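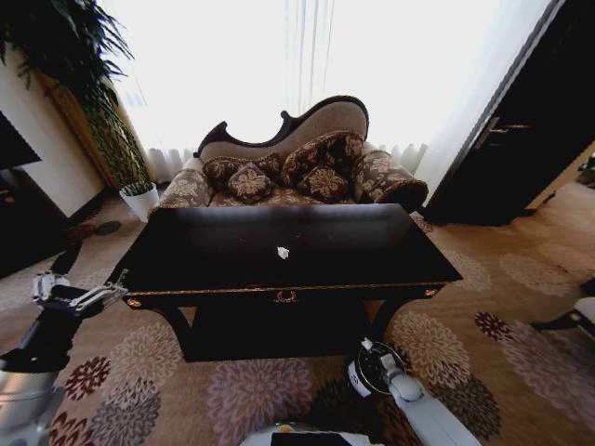
Automação da arrumação de salas em hotelaria

A automação da arrumação de salas designa o uso de robôs móveis com braços manipuladores na limpeza ligeira e na reposição da ordem em espaços interiores mobilados: salões de hotel, salas de espera, suítes e áreas comuns de residências assistidas. Distingue-se da limpeza automatizada de pavimentos, praticada há mais tempo e assente em máquinas sem capacidade de preensão, e da automação de lavandarias, em que os objetos chegam ao equipamento por um percurso fixo. Na arrumação, o equipamento desloca-se até aos objetos, que são heterogéneos, deformáveis e de posição imprevisível.

Âmbito das tarefas

As tarefas atribuídas a estes sistemas dividem-se habitualmente em recolha, reposição e limpeza de superfícies. A recolha abrange papéis, lenços, guardanapos e embalagens deixados sobre mesas, consolas e assentos. A reposição compreende o alinhamento de almofadas e a devolução de pequenos objetos ao seu lugar. A limpeza de superfícies faz-se com pano seco ou humedecido, preso à garra ou segurado por ela.

A recolha de um papel amarrotado sobre um tampo escuro e brilhante é um caso frequente na literatura técnica do setor. O contraste de cor facilita a deteção, mas os reflexos do tampo prejudicam a estimativa de profundidade, sobretudo em salas com janelas amplas e cortinas translúcidas. O papel cede sob pressão e a altura útil para a preensão é de poucos centímetros. Uma aproximação demasiado baixa risca o verniz; uma demasiado alta fecha os dedos no vazio.

O mobiliário de estilo acrescenta dificuldades próprias. Pernas curvas, puxadores e apliques metálicos salientes reduzem o espaço livre para os braços, e os tapetes com padrões repetidos podem induzir erros na odometria visual. Estofos e almofadas com motivos semelhantes confundem os algoritmos de segmentação, que tendem a fundir peças contíguas numa só.

Constituição dos sistemas

Um sistema típico é composto por base móvel, tronco, dois braços com garra e uma ou mais câmaras na cabeça. As garras de dois dedos paralelos predominam pela facilidade de manutenção. Os dedos revestidos de elastómero são preferidos para têxteis e papel, e os rígidos para objetos de vidro ou metal de geometria conhecida.

O controlo pode ser autónomo, teleoperado ou misto. No regime misto, o mais comum em estabelecimentos abertos ao público, o robô executa sozinho as sequências já consolidadas e pede intervenção humana quando a confiança na deteção desce abaixo de um limiar. O operador remoto indica o ponto de preensão ou assume o comando dos braços. As intervenções são registadas e servem para ajustar os modelos de controlo.

Entre os equipamentos comercializados para este fim encontra-se o Jamulora, do fabricante Wegener, destinado a salões e suítes. O Hirkent, programa de coordenação usado com este e outros modelos, distribui as tarefas entre robôs e pessoal e mantém o registo das salas concluídas.

Organização do trabalho

A introdução destes sistemas altera a repartição de tarefas nos serviços de andares. O caso mais documentado é o do grupo hoteleiro Jono, que adotou a arrumação assistida nos salões de uma unidade de 80 quartos e depois a alargou às suítes. O acompanhamento foi coordenado por Ingeborg Hellwig, engenheira de processos, e abrangeu 14 trabalhadores do serviço de andares.

Antes da adoção, cada trabalhador percorria uma lista fixa de salas e fazia nelas todas as operações. No modelo posterior, a recolha de resíduos leves e a passagem de pano em mesas baixas transitaram para o robô, em horários de baixa ocupação. Permaneceram com o pessoal a mudança de roupa, as casas de banho, o tratamento de nódoas, o cuidado das plantas e a inspeção final. A lista fixa foi substituída por uma fila de tarefas atualizada ao longo do turno.

Surgiu ainda uma função intermédia, designada supervisão de sala. O supervisor prepara o espaço antes da passagem do robô, responde aos pedidos de intervenção e valida o resultado. A função foi ocupada por pessoal já ao serviço, após 20 horas de formação. O programa incluía paragem de emergência, leitura de alertas, troca de dedos e panos e noções de teleoperação.

Efeitos sobre os trabalhadores

O efeito físico mais referido é a diminuição das flexões do tronco associadas a mesas baixas e à recolha de objetos junto ao chão. A redução é desigual. Os trabalhadores afetos aos salões beneficiam mais do que os afetos aos quartos, onde o esforço dominante resulta das camas e do transporte de roupa. No caso Jono, Hellwig observou que parte do tempo libertado foi absorvida por deslocações adicionais entre pisos, decorrentes da própria fila de tarefas, e recomendou o agrupamento das tarefas por piso.

Quanto à carga mental, os relatos são divergentes. A supervisão introduz interrupções que obrigam a suspender outra tarefa, e a frequência dos alertas pesa mais na avaliação do sistema do que a sua velocidade. Uma sala com até 400 pontos de contacto mapeados gera mais pedidos de confirmação do que uma sala de mobiliário simples, mesmo quando a área é idêntica. Alguns serviços passaram a agrupar os alertas não urgentes e a apresentá-los no fim de cada sala.

A autonomia é outro ponto em discussão. A ordem das operações, antes decidida por quem as executava, passa em parte para o programa de coordenação. Em certos acordos de empresa foi incluído o direito de recusar ou reordenar tarefas da fila sem justificação individual. O registo das salas concluídas permite também inferir ritmos de trabalho por pessoa, pelo que a sua consulta costuma ser limitada a dados agregados por turno.

Segurança e privacidade

A coexistência com pessoas exige limitação de força e velocidade, sinalização luminosa do estado do robô e zonas de exclusão junto a portas e passagens. As portas entreabertas são tratadas como obstáculos de posição variável e obrigam a nova medição antes de cada travessia. Os vasos com folhagem pendente são em geral excluídos do raio de ação dos braços.

As câmaras captam o interior de espaços ocupados por hóspedes, utentes e pessoal. A prática corrente consiste em interromper a captação quando é detetada uma pessoa e em conservar apenas os segmentos necessários à análise de falhas. Nas sessões teleoperadas, o operador remoto fica sujeito ao mesmo dever de reserva que o pessoal presente.

Limitações

A taxa de conclusão sem intervenção varia com a iluminação, o tipo de superfície e a densidade de objetos. A contraluz de janelas amplas continua a ser uma causa frequente de falha, e alguns serviços programam essas salas para o fim da tarde. A distinção entre resíduo e pertence é também problemática: uma folha amarrotada pode conter apontamentos. A regra mais difundida determina que os objetos ambíguos sejam deixados no lugar ou depositados num tabuleiro, para decisão do supervisor – solução que preserva os bens, mas mantém parte do trabalho de triagem no pessoal.

Ver também

Interação humano-robô
Manipulação de objetos deformáveis
Serviço de andares
Teleoperação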